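Demstead Kitchen Store – Sorting Gallery

Thu 14 November

The small goods from the Demstead kitchen were sorted over the first half of November, before the shelving was replaced. This page records the containers and the way the contents were grouped. Entries follow the order of work.

Containers

All loose items went into open grey bins. Lids were left off during sorting and fitted only when a bin was full and labelled. Labels carry a shelf letter and a bin number, written on the short end so that they can be read when the bins stand side by side.

The new shelves are 800 mm wide and take two bins each, placed end-on. The total run is 2000 mm. A gap is kept above every bin for lifting it out without tilting.

Grouping

Scoops, bowls and small hand tools share the mixed bins. Knives and anything with an exposed blade are kept apart in a lidded box on the Macedo trolley. Glass is wrapped and stored on the lowest shelf.

Divided holders stay with the mixed items until their contents have been matched. Several had been separated from their sets – these are listed on the Isholm sheet under "incomplete".

Packaging is removed at the final check. Clear film is easily missed against a grey floor, so each bin is emptied once under the bench lamp before it is closed.

The final count was 140 items in 13 bins. Almost all of the bins were closed by the end of the second session.

Pictures

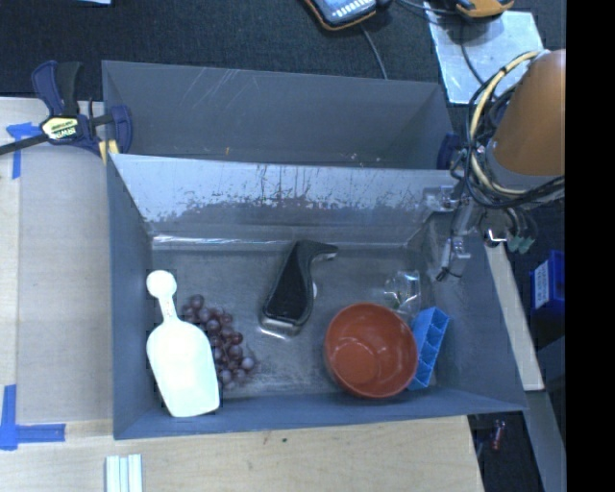
Mixed bin, from above. White plastic scoop and purple-red grapes at the left, reddish-orange bowl with the blue compartmented holder against it. A second grey bin stands behind.

Notes

Food and replica food are booked on separate lines. Fresh produce does not go on the shelves overnight.

Bin labels and shelf clips are from the Climard range. Spare labels are in the drawer under the bench, left side.

The shelf plan will be added when the upper row has been fixed.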